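Parts bins and the sorting table: speaker notes
Divthorpe stores group, 10th February

Slide 1. Title

Leave this up while people sit down. Say who the talk is for: anyone who takes small electrical parts off a shelf and has to put them back. Thirty minutes, then the tables at the back.

Slide 2. What we started with

The Purnness store had 164 part lines on paper. The trouble was the small stuff. Solenoids, little motors, round boards, leads with connectors on. They all went in deep boxes and everyone dug.

Ask for hands: who has pulled a lead off a coil by digging for it? Wait for the hands. Then say that is most of what this talk is about.

Slide 3. A few parts per bin

Main point. Put fewer in than the bin will hold. A push-pull solenoid has a shaft that sticks out, a spring on the shaft and a lead that goes wherever it likes. Pile them up and the springs catch the leads. Laid on a flat floor with space between, each one comes out without bringing its neighbour along.

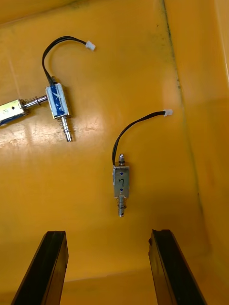

Solenoids in a yellow bin. The unwrapped one is marked 7.

Talk about the numbers here. We write on the metal body with a black marker. It rubs off in time, so go over it at the January check. Do not write on tape. Tape goes missing and the number goes with it.

Mention glare if anyone from Fumar is in. Glossy yellow plastic throws the light back at you and a silver part can be hard to pick out beside the bright patch. Move the lamp before you buy new bins. We did not buy new bins.

Slide 4. The table

Pale top, bins down both sides, tray in the middle. Keep it that way round every time. People learn where their hands go.

Point out that bins on the same table need not be the same size. Shallow ones suit a single motor or solenoid with loose wires, and you can get your fingers under it. Round boards go in something larger, flat, parts side up, with nothing on top of them.
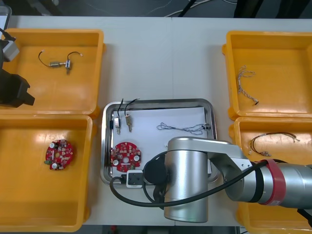 The tray is for what you are working with now. Stainless steel, raised edges, a sheet of white paper in the bottom. Change the paper when it is marked. Small screws show up well on white and it stops the metal scratching the parts. If something is on the paper, it is in use. If it is in a bin, it is stock. That is the only rule on the wall at Purnness and it has held up.

Cables go off the far side of the table — never across the top.

Slide 5. Putting back

Go slowly here, last time I rushed it. Empty the tray before you leave, one part at a time. Leads loosely curved, not wound round the body. Boards held by the rim. If you do not know which bin, leave it on the paper with a note.

Slide 6. Costs

Bins and trays for one table came to £228. The Symonenko racking we had priced before that was £600 and would still have needed bins. Have the price sheet ready, someone always asks.

Slide 7. Questions

Likely ones: lids (no, they get left off), labels on the bins (yes, front rim), anti-static (separate sheet, hand it out). Tables at the back are open until 8.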